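4. Drawer task

The Gurkix model was trained in simulation only. Each episode starts with the three drawers closed and ends when the bottom one is open or after 800 steps. 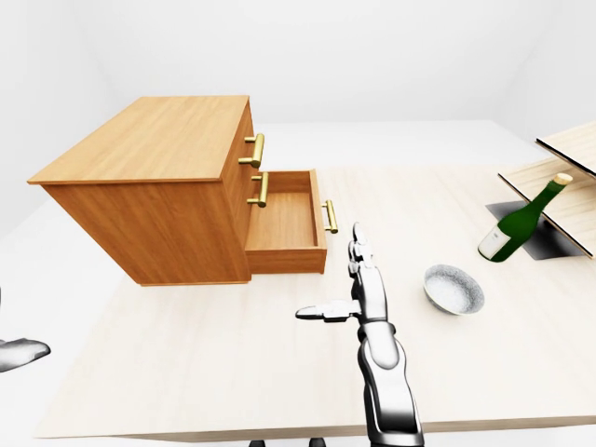 We collected 3,152 demonstrations and kept 3,000. Rejected runs had the fingers passing through the handle, a contact setting Édgar Quispe later corrected. Success on the 54 test layouts was lowest when the bowl started close to the chest. Consuelo Carhuamaca is rerunning those layouts with a slower wrist.

Related reports
Skultimora gripper calibration
Arango line follower, October update
3 comments · 11 shares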